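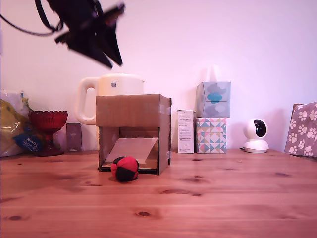
填表：Saranya Chowdary　|　发布于 2018年6月17日　|　分类：桌面操作 / 软件安全检查

桌面操作单元 软件侧安全检查表（附逐项意见）

适用范围：Gramden 桌面单元的控制、感知、规划与工具链。机械、电气和急停回路的硬件检查另有表格，本表只查这些信号进入软件之后的处理。
被检版本：控制层 Posel 当前发布分支；规划层 Acharya 当前发布分支；标定与回放工具 Clakico 随附版本。
结论栏取值：通过、有条件通过、不通过、未检。有条件通过的项须写明条件，条件未关闭前按条件运行。
复检触发：更换夹爪、移动相机或底座、修改场景模型、升级上述任一软件。只改日志级别不触发复检。

A 部分　启动与状态机

A1　上电后控制器停在“未使能”，不自动恢复上次的任务。
结论：通过
意见：断电前后各读一次状态字。任务队列从磁盘恢复，但处于挂起状态，需要人工确认才能出队。界面上“继续”和“重新开始”两个按钮挨得太近，已提给界面组，不影响本项结论。

A2　规划进程异常退出时，控制层在超时后执行受控减速。
结论：通过
意见：用 kill -9 结束规划进程，分别在空走、接近、抬升三个阶段各做一次。三个阶段均减速到停，夹爪保持当前开度。抬升阶段保持开度是有意设计，松开会掉件。请后来的人不要把它“修”成统一张开。

A3　急停释放后，须重新使能并重新确认场景。
结论：有条件通过
意见：重新使能有，重新确认场景没有。急停期间人通常会伸手进去挪东西，规划层却还拿着急停前的场景快照。临时做法：急停释放后由操作员手动执行一次场景刷新，刷新时间戳晚于急停释放时间戳才可使能。Acharya 的补丁排在十月，补丁合入前本条件一直有效。

A4　通信心跳丢失的处理与急停区分开，日志中能辨认。
结论：通过
意见：两者错误码不同。旧文档里还是同一个码，以代码为准，文档已改。

A5　配置文件校验失败时拒绝启动。
结论：通过
意见：试过删字段、改单位、把限速写成负数，全部拒绝。把限速写成字符串时拒绝得也对，但报错信息只有一句“类型错误”，不指出字段名，排查费时间。建议改，不作为条件。

B 部分　运动控制

B1　末端线速度上限在控制层强制执行，与规划层设定无关。
结论：通过
意见：调试模式上限 112 毫米每秒。规划层故意下发超限轨迹，控制层裁剪并告警。裁剪方式是整段时间拉伸，路径形状不变。早先版本逐点截断速度，路径会变形，升级自旧版本的单元请确认参数 clip_mode 为 stretch。

B2　桌面以上设虚拟底面，夹爪指尖不得穿越。
结论：有条件通过
意见：虚拟底面按单一平面拟合。桌面是松木拼板，有纹理、木节和板缝，深度图在这些位置的噪声要单独看一遍，拟合残差应按区域输出，现在只给一个总值。条件：残差分区图补齐之前，底面余量在默认值上再加 2 毫米，余量写在配置里，不要写死在代码里。

B3　夹爪及其支架的碰撞包络包含全部外伸部件。
结论：不通过
意见：包络里有手指，有支架，没有线缆。黑色线缆从夹爪本体绕出去，走的是一段弧，腕部转动时弧的位置跟着变。现在的模型当它不存在，规划器会很乐意让它从高的物件上方擦过去。要求：按腕部角度分段给线缆加胶囊体，至少覆盖下垂最低的一段。整改前，场景中最高物件上方的穿越动作禁用，需要左右换位时绕到桌面前沿一侧走。

B4　力矩异常检测阈值按阶段设置。
结论：通过
意见：空走阶段阈值最紧，接触阶段放宽，退出接触后恢复。恢复动作写在阶段切换的回调里，回调失败时会不会一直停在宽阈值，我专门看了代码：失败会触发停机。可以。

B5　夹爪开合指令有确认反馈，超时按失败处理。
结论：通过
意见：无。

B6　手动示教退出后，控制权交接无跳变。
结论：通过
意见：交接前比较目标与实测关节角，差值超限则拒绝交接。拒绝后界面没有提示下一步该做什么，操作手册里有写，见“重新对齐”一节。

C 部分　感知

C1　图像与关节状态时间戳同源，偏差受监控。
结论：通过
意见：相机 30 赫兹，关节状态频率更高，按图像时间插值。偏差监控的告警只进日志不进界面，调试够用，无人值守运行前要接到界面上。

C2　运动模糊帧不参与物体位姿更新。
结论：有条件通过
意见：夹爪移动时，手指和支架在图像里会拖影，边缘不可用，背景却是清楚的。现有判据对整幅图算清晰度，背景占的面积大，这种帧照样能过关，夹爪跟踪随后拿模糊的边缘去配准。正确做法是在夹爪投影区域内单独算。条件：区域判据上线前，夹爪位姿一律取正运动学结果，视觉配准只作记录，不回写。

C3　透明与半透明物件有明确的处理策略。
结论：有条件通过
意见：桌面左侧那只红色玻璃高脚碗是典型难点。碗身半透明，口沿呈荷叶边，深度相机在这类表面上容易给空洞，也容易给到后面墙上去。策略不允许依赖深度：凡分类为玻璃的物件，碰撞体取二维轮廓外扩后的竖直柱体，柱高用人工登记值。条件是登记值必须有，缺登记值的玻璃物件所在区域整体禁入。塑料袋同样处理，黄绿色的揉皱袋子和半透明白袋挤在一起，轮廓每次动过都会变，不要复用旧轮廓。

C4　浅色物件与浅色墙面的分割可靠。
结论：有条件通过
意见：墙面偏粉白，奶油色电水壶在它前面，白色纸盒和白色摄像头也在这个色区。只看颜色的分割器不应在本单元启用。Clakico 的默认配置恰好是启用的，安装后要手动关。水壶左侧的大环形把手要单独检查掩膜：把手中间的孔若被判成可通过空间，规划器会把它当通道。当前配置填孔，检查合格。

C5　遮挡关系进入场景模型。
结论：通过
意见：水壶立在瓦楞纸箱后面，壶身和把手高出箱顶，下半部分被挡。模型按“可见部分向下延伸至桌面”补全，偏保守，正合适。有人提议用上一次看到的完整形状来补，省空间，我不同意：两次观察之间没有任何东西保证它没被挪过。

C6　未知物件默认按障碍处理。
结论：通过
意见：右侧带白色爪印的灰紫色布袋没有对应类别，系统按未知障碍建体，结果正确。叠放的两只纸巾盒被合并成一个障碍，作为避障可以接受；若以后任务要取上面那只，须先分开登记。

C7　物件表面的印刷图案不影响几何。
结论：通过
意见：下层纸巾盒是彩色三角图案，上层是云朵图案，边缘检测在这两处响应很强。确认几何只取深度和轮廓，纹理边缘不参与建体。白色纸盒上有小字和类似条码的区块，读码模块本次未启用，相关检查不适用。

C8　视野内其他带镜头设备不被误认为本系统传感器。
结论：通过
意见：桌上靠墙处的白色球头摄像头在场景里只作障碍登记。它后面有一根细线沿桌面向左走，线太细，深度图上基本看不到。已在禁入区里手工画出线的走向，外扩值取默认。摄像头或线挪动后须重画，软件不会提醒。

D 部分　规划

D1　纸箱等开口容器按空腔建模，进入须有独立许可。
结论：有条件通过
意见：纸箱开口朝前，里面一块纸板从后上方斜到前下方。默认包围盒会把它整个填实，安全，但任何涉及箱内的任务都无解；换成网格后有解，随之出现的问题是规划器会把斜板下方的楔形空间也当成可用空间。那里看不见，不能算已知自由空间。条件：斜板以下区域标为未知并按占用处理；进入箱口的轨迹段速度减半，且须操作员逐次确认。右侧边缘贴有透明胶带，网格在这一带偶有毛刺，建体后要人工看一遍。

D2　可滚动物件有运动预测或隔离策略。
结论：有条件通过
意见：箱口正前方的红黑拼片小球，像沙包或杂耍球一类，软硬和配重未登记，会不会滚、滚多远，软件没有依据。球前后方向上就是箱口，夹爪靠近时若碰到它，场景模型立刻失效。条件：以球为目标的动作，闭合前一刻必须取一帧新的观测，观测位置与规划位置差值超限则退回预抓取位。以球以外物件为目标的动作，球周围按禁入处理。

D3　无解时返回明确失败，不放宽约束重试。
结论：通过
意见：旧版本有一个“友好重试”选项，会自动缩小安全余量。已从代码里删除，配置文件里残留的同名字段启动时报废弃警告。请各单元顺手清掉。

D4　轨迹执行前做整段碰撞复查，使用执行时刻的场景。
结论：通过
意见：复查在控制层调用，规划层结果不直接下发。复查与 A3 的关系需要说明：复查用的是“最新”场景，而急停后的“最新”可能还是旧的，所以本项通过不能抵消 A3 的条件。

D5　随机种子记录在案，轨迹可复现。
结论：通过
意见：同一场景快照、同一种子，重放得到逐点一致的轨迹。跨机器时末位小数有差异，查过是数学库版本不同，已在工具链里固定版本。

D6　等待与暂停位姿处于安全区域。
结论：不通过
意见：配置里的暂停位姿在左上方，垂直投影落在水壶和纸箱附近。掉电时夹爪若有下沉，下面就是东西。暂停位姿应移到桌面前部无物件的上方，且由场景模型校验，不能只在配置里写一个固定值。整改前不允许长时间暂停，暂停一律回收起位。

E 部分　工具链与记录

E1　回归测试在发布分支上全部运行。
结论：通过
意见：2,511 条用例全部运行，无跳过。线缆包络没有对应用例，B3 整改时一并补。

E2　标定结果带有效期和来源，过期拒绝加载。
结论：通过
意见：Clakico 会写入来源和时间。手工编辑标定文件后校验和不符，加载被拒，正常。有人绕过的办法是重新生成校验和，这个从软件上拦不住，靠评审。

E3　日志足以还原一次停机的原因。
结论：有条件通过
意见：随机抽一次 A2 的停机来还原，能走通，但要手工对齐两个进程的日志。场景快照只在规划时保存，停机那一刻没有。条件：停机事件触发快照保存，在此之前发生的非预期停机，恢复前由操作员手动导出一份。

E4　远程下发指令默认关闭。
结论：通过
意见：端口关闭，打开需本地确认。重启后恢复为关闭。

E5　仿真与实机的配置不能互相误载。
结论：通过
意见：两类配置头部标识不同，误载时拒绝。仿真里的桌面是理想平面，B2 的余量在仿真中看不出差别，不要拿仿真结果来申请减小余量。

E6　长时间连续运行的内存与延迟。
结论：未检
意见：本次没有安排时间，下次检查优先做。

总评与运行限制

不通过两项：B3、D6。两项整改完成之前，单元限于调试模式，操作员在场，手不离使能装置。B3 与 D6 的整改互相有牵连，暂停位姿移动后线缆弧的最低点会变，先改 D6，再按新位姿定线缆胶囊体，省得返工。

有条件通过的各项，条件已写入运行配置的注释区，编号与本表一致。C2 和 C3 的条件由感知侧负责关闭，D1、D2 由规划侧负责，B2 由控制侧负责。A3 涉及两侧，牵头方为规划侧。

对本表有异议的，请附日志和场景快照回复到对应条目下面，只写“我这里没问题”的不处理。

补充记录

关于 C4：有同事问能否换一块深色背景板来解决墙面颜色问题。可以换，但换了以后 C4 须重检，C2 的清晰度阈值也要重新取，背景变了整图统计就变。

关于 D2：观测差值的门限目前沿用抓取刚性方块时的值，对小球可能偏松。等有了接触数据再定，门限改动需重跑 D 部分全部条目。

关于 B1：调试模式限速不随任务配置覆盖。看到任务文件里另写了速度上限的，以较低者为准。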